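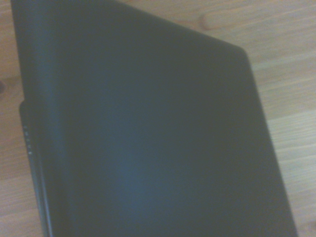
The small one with its lid shut. Plain as a slate and I like it very much.

January 2021, notebook of M. Oravec
Remora, hinges and lids

Good day on the little laptop. I'll put it all down while I still remember which screw went where, because Vendula wants to do the next one herself and my last set of notes was, in her words, a shopping list.

Where we'd got to: the lid had been creeping. You'd set the screen where you wanted it, start typing, and by the end of a paragraph you'd be looking at it from somewhere up near the ceiling. It didn't flop, it just sank back a bit at a time. Both hinges turned freely by hand once the lid was unloaded, so I was fairly sure we had a loose nut on each side and no breakage. Vojtěch bet me a coffee on a cracked bracket. He owes me a coffee.

Took the battery out first, then the bottom screws, then the keyboard, which on this machine has to slide forwards before it lifts. I forgot this and pulled at it for far too long. The ribbon under it is short, so lift the back edge only a little and get the latch open with a fingernail or the plastic stick. Please, no screwdrivers in there. I know who I'm writing this for and it's mostly me.

Under the keyboard it was much cleaner than I expected! A bit of fluff round the fan, one crumb of something orange, and a staple (whose, and how?). Brushed it all out over a sheet of paper so it wouldn't go into the grain of the table. Ottilie keeps saying we should get a proper mat. She's right, but I do love working on that pine. Dark screws show up on it beautifully as long as they don't roll next to a knot.

The right hinge nut moved with almost no effort. The left one was tighter but still not where it should be. I gave the right one half a turn and the left an eighth, closed everything loosely, and tried the lid. Too stiff on the right now, and you could feel the whole lid twist as it came up, which is a horrible feeling and a very good way to crack a corner. Backed the right off a touch. Tried again. Better. 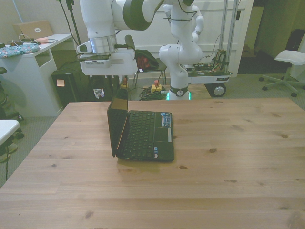
Then I did what I should have done to begin with and read the old page. Miroslava worked on the sister machine back in November and wrote it all up properly, page 102 in the Estlow book, with a little drawing of which way the washers face. The cupped washers go in pairs, backs together. Ours were all facing the same way on the right side, so the nut had nothing springy to push against, and tightening it could only ever give me too loose or too stiff. Somebody has been in there before us. No idea who, the machine came from Jivance with no history at all.

So apart it came again. Washers out, wiped, one tiny dab of grease on each, back in as pairs. I laid them on masking tape, sticky side up, in the order they came off, and wrote on the tape. Do this. They're the size of a lentil and I dropped one anyway.

With the washers right, the nut behaved exactly as Miroslava says: nothing, nothing, then a nice gradual firmness. I stopped as soon as the lid would hold at any angle I left it at. Ran it up and down 40 times by hand, closing it fully each time, and it felt the same at the end as at the start. I was grinning like a fool by then. It's a small thing, a hinge that works, but you use it every time you sit down.

What a good hinge should do (my opinion, argue in the margin)

Open without having to hold the base down. On something this light that's difficult, and ours doesn't quite manage it, the front still wants to come up a little before the lid lets go. The Fontana one does manage it and I'd love to know how. Heavier base, I suspect.

Stay where it's put, including when the table gets knocked.

Close quietly. I shut it from about a hand's width – sorry, from a hand's width – and it came down with a soft pat.

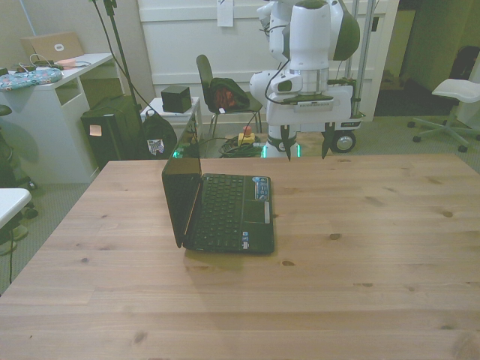
Stickers next, and we had a proper discussion over them at lunch. Ottilie would take everything off and hand each machine over clean, and I can see why, they look fresher in a row on the shelf. Vendula thinks they do no harm and make it easy to tell one black laptop from another across a room. I started out on Ottilie's side and have changed my mind. The blue one on the right of the palm rest, above the touchpad, is already how I know which way round I've put the thing down, and the little one near the front edge is where my wrist goes. The lid is bare anyway, so from the outside nobody would ever guess. They stay for now. If we do ever take them off: warm them first, peel slowly and low, and clean up with a drop of oil on a cloth before the soapy one. The scraper leaves a shine in the plastic that you can't get out again.

Cleaning, while I'm on the subject. Keys got a soft brush and then a barely damp cloth, wrung out until it's nearly pointless. Touchpad the same. Lid wiped in one direction with the dry microfibre. It's matt and I was worried about rubbing a glossy patch into it, so I went gently and kept swapping to a clean bit of the cloth.

Reassembly is the reverse, with two warnings. The screws along the back are longer than the others, and a long one in a front hole will come up under the palm rest and leave a bump. And the keyboard clips want a press at each corner and then one in the middle. Listen for the click. If a row feels bouncy when you type, you've missed the middle one.

It started first time, by the way. Fan quiet, screen steady when I moved the lid slowly through its whole range, which was my other worry, as the display cable runs right past the left hinge and I'd had to nudge it out of its channel. Tuck it back under both hooks before the cover goes on.

Vojtěch asked how long it'll last. The box the spare washers came in has 2,000 written on it in pencil and he wants to believe that's openings. I think it's how many washers there were. Either way I'd like to look at it again after a month of normal use and see whether the nuts have moved. I put a line of white paint across each nut and bracket so we'll be able to tell at a glance.
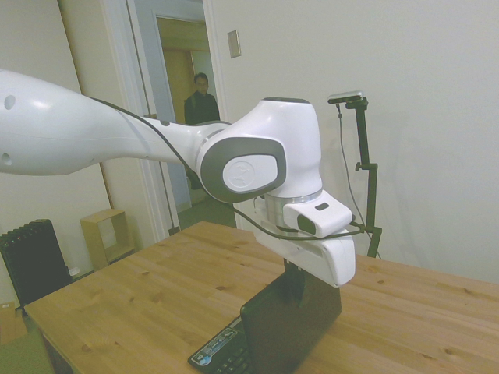
Still to do

Ask Miroslava if she greased hers or left them dry. Her page doesn't say.

Buy more of the narrow masking tape.

Find the dropped washer. It's somewhere under the table or in my turn-ups. I used one from the spares box, so there's no hurry, but I don't want it ending up in a fan.

Vendula to do the next one from these notes, with me sitting on my hands. Write corrections straight into the book please, in a different colour.

Check the paint lines in a month.

Coffee from Vojtěch.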